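Tableware notebook, September, started a little after 9 a.m.

Coffee first, then the small breakfast table. I've put off the small one for ages because the big dinner setting ate the whole of last month, and it's such a relief to have only a handful of things to think about! One plate, one mug, something bready. That's the whole list and I intend to stick to it.

The plate is the lavender one out of the Enesside box (our shelf number 153). I went back and forth between that and the gray, and the gray just goes dead on a white table. The lavender holds its color and you still get a nice soft shadow along the rim. It's got some shine to it though, so expect little bright spots on the inside wherever the lights catch it. I tried turning it a few times before I remembered that it's round. Anyway. I've decided I like the glints.

Mug is the blue-green one, standing back on the left with the handle out to the right. Plain, no print. I had the Lorkura mug with the lettering out first and my eye went straight to the words every single time, so back in the cupboard it went.

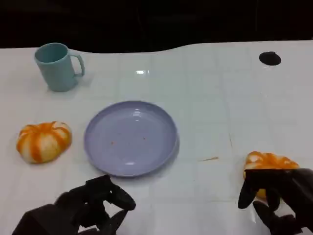
I weighed the plate and mug together while I had the kitchen scale out, 393 grams, in case whoever does the packing sheet wants it. Please do write it on the sheet this time, I'm pretty sure I've weighed that pair before and never put it down anywhere.

Table surface: the faint square lines in the white are still bugging me a bit. From where I stand with my coffee I can't see them at all, and then I lean in and there they are. I asked at Sanwood whether they do a plainer white and they're sending a swatch. Until it comes we live with the squares. They're handy for putting the plate back in the same place, so I may end up missing them.

Lights at 3390 on the dial, same as the dinner setting. I went up from there and the white got so bright the rim of the plate started to disappear, so I came right back down. Black behind the table stays. I know it was meant to be temporary, but I've gotten fond of it and the mug looks great against it.

Now the bread. We want something small and round with a warm color next to all that lavender, and the orangey ones win by a mile. I had a pale roll from the Antoniadis box in there for a while and it looked like a pebble. The orange against the purple is the one bit of this table that really sings (sorry, but it does). 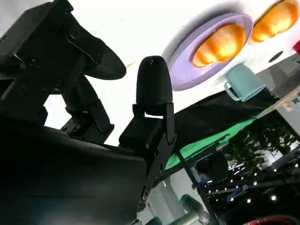
Roll on the lavender plate, glossy side showing.

So the shine question again. A shiny crust on a shiny plate is a lot of shine, and I went and got a matte plate to compare. Didn't like it! The crust looked greasy all of a sudden, as if it was the only thing on the table that had been polished. Glossy with glossy it is.

Next thing to sort out is one roll or 2. With one, you want it on the plate or close by, and everything feels a bit prim, like a hotel room tray. With a pair it's more like somebody's home breakfast, and the stripes start talking to each other. My vote is the pair, with the mug left well back so there's room to shuffle things around in front of it.
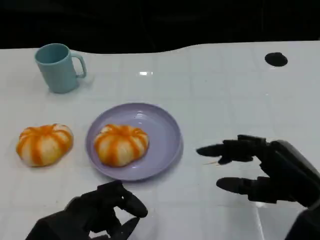
I also want to try a butter knife at some point, but the ones we have are all too long for a plate this size. There's a short one in the picnic set, bottom drawer, if the picnic set is still in one piece. And a napkin, maybe mustard, maybe no napkin. I keep changing my mind on that and I'm not going to settle it before lunch.

Oh, and wipe the plate between goes. Crumbs show up on that lavender like you wouldn't believe, even the tiny orange ones. Soft cloth, the blue paper leaves fluff.

For next time: swatch from Sanwood, short knife, look for a second lavender plate in the Enesside box. Mug stays where it is.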